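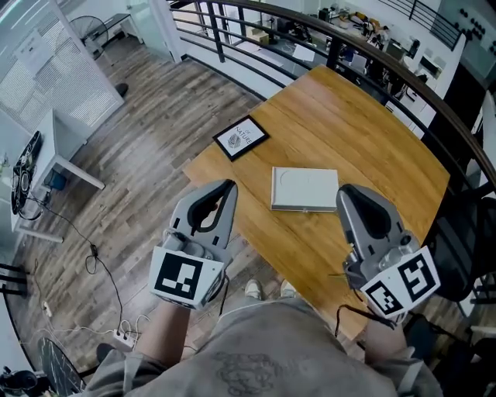

Zomo word lists, version 3

What's in it

I've been collecting kitchen and table words from old letters and cookbooks for years, and this is the cleaned-up pile. There are 1,338 entries in the main file and 836 of them have a sample sentence. Tabs between columns, UTF-8, one word per line.

Spelling is a mess in the sources — I kept the first form I found and put the others in column 2.
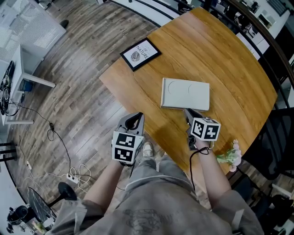 Words for serving things gave me the most trouble. Half my sources say "tray" where the other half say "platter" or "board," so I went by shape: a flat white rectangle like the one on the wooden table goes under "tray," and anything deep goes under "dish." If you disagree, column 2 is your friend!

Known gaps

Hardly any drinks yet. The Ukeck letters still need a second read, and I'd love help with the handwriting.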